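Cleaning fee on a two-night stay, Lallness cabins

saltbush_k
Sun 11 May
Looking at a self-contained cabin at Lallness for two nights in July. Rate is $172 a night, plus a $70 cleaning fee per booking. The listing says guests must wash dishes and strip beds before checkout. Is the fee negotiable on short stays? 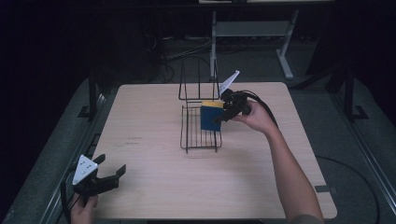
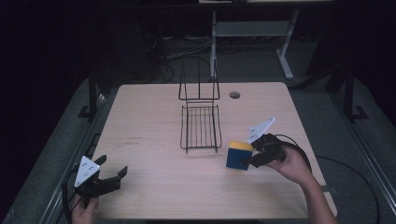 Booking is through Binduseo, so the fee only shows at the payment step.

tidewrack
It's fixed per booking. Over two nights it adds $35 a night. Compare totals, not nightly rates.

Karimi_Rd
Disagree that it's fixed. I manage two units at Clekmont and we drop it to $40 for anything under three nights. The owner sets the amount in the calendar settings. Message before you book, as it can't be edited afterwards without cancelling.

tidewrack
Your units, maybe. I've asked three owners on Binduseo and all refused. Linen costs the same for one night or seven.

Karimi_Rd
Linen is about $50 of it for a two-bedroom. The rest is labour, and that does vary with length of stay.

gravelroad
Stripping beds on top of a paid clean is cheeky. I'd do the dishes and leave the linen.

tidewrack
Check the house rules first. Some owners claim it from the bond.

saltbush_k
Bond is listed as nil. Have messaged the owner and asked for $40. Will post the reply.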